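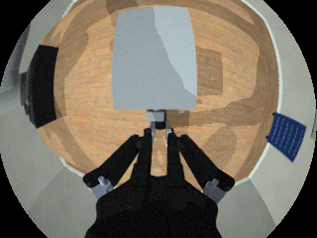 Genowefa Laskowska reckons a robot that only works inside a computer hasn't done any work at all, and she told me so before I'd even got my coat off. We'd both signed up for the November open day at Jelmont, she'd caught the earlier bus, and by the time I found her she had already sat through the simulation session and made up her mind. "It's a cartoon," she said. "I came to see a machine pick something up."

I've been arguing with her in my head ever since, so I may as well do it here where she can read it.

First, she has a point. If you put "robotics demonstration" on the flyer, people are going to expect a bit of metal swinging about. What we got for the first hour was a big screen and a rendered gripper, black with pale grey fingertips, seen from up close as it pointed at a small grey block on a round wooden surface. The view bulges like you're peering through the peephole in your front door. A kid in front of me asked when the game was going to start, and I'll admit I had a little laugh.

But then Oi-ling Lai got up and started talking about failures, and I was hooked! Her team had run the same pick 1,000 times overnight on a setup they call Arach, and she'd brought along the 39 that went wrong. She didn't show us a highlights reel. She went through the duds one after another, cheerfully, like someone showing you their holiday snaps, and told us which ones she could explain and which ones (6 of them, still) she couldn't. I have been to a lot of open days, and I can't remember the last time anybody on a stage volunteered the stuff they didn't understand.

That's what I'd put to Genowefa. A live arm doing one perfect pick in front of a crowd tells me somebody rehearsed it. We saw exactly that at Taltska a couple of years back, remember? Lovely machine, big round of applause, and when Chun-hung Kong asked if he could move the part a bit to the left, they said there wasn't time.

Where I do get cranky is the leap from the screen to the shop floor. One of the Jelmont people said the move to real hardware would be "straightforward," and I could see Oi-ling wince from the third row. A rendered block has whatever weight and grip you type in for it. The ones in my brother-in-law's workshop have grease on them, and burrs, and half a sticker. If you're going to show the public simulated work, and I think you should, then say plainly how much of it has been tried on the real thing. Put the number on the wall by the coffee urn.

There was a real arm after lunch, by the way, in the back hall, and the queue for it was 220 people long according to the fellow on the door. Genowefa joined it. I went back for the second simulation session and got a seat right at the front.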